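Iretcombe Works, Assembly Parts Bench
Safety and Housekeeping Checklist, with comments
Inspected 2025-05-17 by Nosipho Nkosi. Area owner: Erdal Karakaya.

1. Trays and bins
1.1 Rims and corners free of cracks: OK
1.2 Solenoids kept in their own compartment: OK
Comment: leads should lie inside the rim with the connector facing up. Do not lift a solenoid by its lead. Check that the spring sits square on the plunger before the part is passed on.
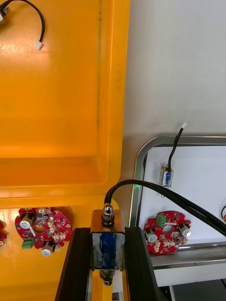

1.3 Circuit boards face up, no stacking: see comment
Comment: boards may share a tray but must not rest on one another. Tall capacitors bend at the legs under very little weight. Precious Sibiya to add this to the bench card.

2. Table and floor
2.1 Table sections level at the join: OK
2.2 Steel tray in the middle, reachable from each side: OK
2.3 Cables behind the table tied back: ACTION
Comment: pale cables on the floor beyond the far edge. Raised in February and still open. Bongani Joubert to fit clips.
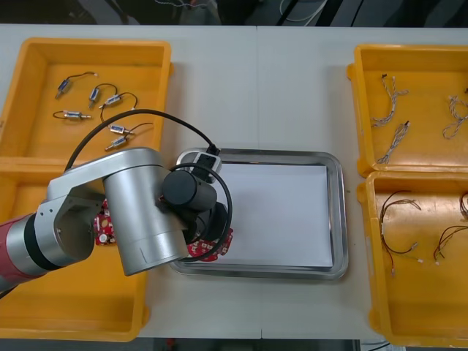
Bench Inspection Record, Issue 2, Page 231

2.4 Lighting adequate at the bench: OK
Comment: some glare off the glossy plastic. Acceptable for sorting. Use the Futis lamp for reading labels.

3. Wire harnesses
3.1 Label sleeves present and readable: check each one by hand
3.2 Bare ends identified: ACTION
Comment: cut black ends to be capped or taped before a harness goes to test. Crimped connectors get a light pull check only.
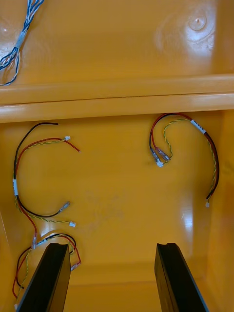
3.3 Twisted pairs not kinked at the connector: OK
Comment: the small white connectors catch on neighbouring wires. Free them by the housing and never pull on the pair.

4. Stock and records
4.1 Job number on bench card: OK (Josico 1,875)
4.2 Solenoids apart from boards: OK
Comment: keep this layout. Leads crossing between solenoids are tolerated where the bodies do not touch.
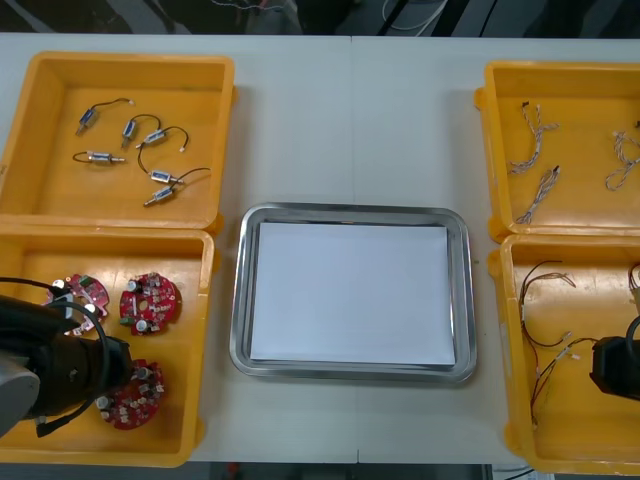
Can a harness be stored in the same compartment as the boards?
Only if it is bagged first, as loose connectors can scratch the board face.

4.3 Previous actions closed: 2 remain open (2.3 and 3.2)
Countersigned: Zodwa Oosthuizen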